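工单 432:夹爪"空闲待机"姿态不符合站内规范,请求裁定
提交:Merent 集成组 状态:已关闭(暂时)

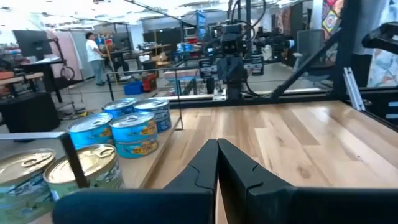
现象:任务结束后,夹爪停在台面上方,两指闭合,控制器报"空闲"。按 Koller 单元操作守则第 4 条,空闲必须回原位、张开、断使能。三样它一样没做,但状态灯绿得很坦然。

14:10 查日志。程序末尾没有回原位指令。写程序的人备注"下个任务马上就来"。下个任务是第二天来的。

14:35 补上回原位,复测。回去了,但使能没断。翻守则,断使能的延时写的是 65 秒,参数表里填的是 3,000。单位栏空着。我们三个人对这一栏有三种理解,都很自信。

15:05 Seraina Danzer 回复:以守则为准,单位一律写秒,空着的视为没填,没填的不许上电。另外,有人在单元附近走动时,"反正它没动"不算安全状态,断了使能才算。罐头上料也照此办理,手伸进去之前先看使能,别看灯。

15:20 参数改为 65 秒,单位写上了。连测四次,每次都按时断使能。

15:40 Trovivside 那边问,能不能把守则改成"原则上回原位"。驳回。"原则上"三个字上次让我们多写了两页事故说明。

遗留:
状态灯的绿色到底代表"空闲"还是"安全",Resex 的手册两处说法不同,已去信询问。答复之前,灯旁贴纸条:绿灯不等于断使能。
纸条请用打印的。上一张手写的,有人读成了"绿灯等于断使能"。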